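Home Reviews Paint & Walls Sheds Letters Search

Breltmont Tester Kit, reviewed by a slow decorator

I have been choosing a colour for our hallway since December. The hallway is narrow, faces south and has been magnolia for as long as anyone in Lavulbridge can remember. The Breltmont Tester Kit promises to end this sort of dithering with a fan deck, two peel-and-stick swatches, a foam roller the size of a sausage roll and one 500 mL pot in whatever colour you fancy. I fancied several. You get one.

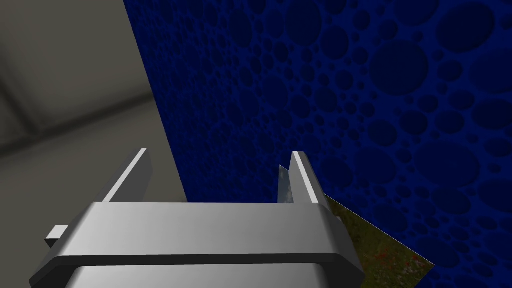

The fan deck is the best part. It groups colours by how they behave next to each other, where Cindale's sorts them by name and leaves you hunting for grey under "Wombat". Breltmont is keen on corners, and on this I'm a convert: a pale grey wall running into deep navy, as it does behind the silvery metal, makes a far more useful test than a square dabbed in the middle of nowhere. Texture counts as well. My smooth swatch of navy looked like a school blazer, and I suspect a textured surface would have been kinder to it.

The paint itself went on well enough. The tin says two coats, four hours apart, and I obeyed, apart from a long lunch. Coverage over the magnolia was good. The roller shed a bit of fluff, then settled down. The lid is a menace and took a chisel.

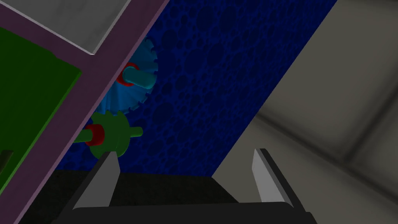 Trim gets a single page at the back of the deck, and it's a strange page. Breltmont would like us all to paint our architraves in something called Bashir, a dusty purple I had written off as the colour of a nanna's bath mat. I've softened. That flat mauve beam sits quite happily against blue, and even with dark green tucked in beside it the whole lot holds together. I still wouldn't do a skirting board in it. The front door, maybe.

Worth buying if you're down to a shortlist. If you aren't, borrow a neighbour's fan deck and save your money for the proper tin. The hallway is still mostly magnolia – with one very handsome corner behind the coat rack.

Recent reviews
Sugar soap, and whether it matters
Extension poles for short people
Cindale ceiling white: a second look
Drop sheets we have ruined

Contact | Copyright Lavulbridge Home Notes | Back to top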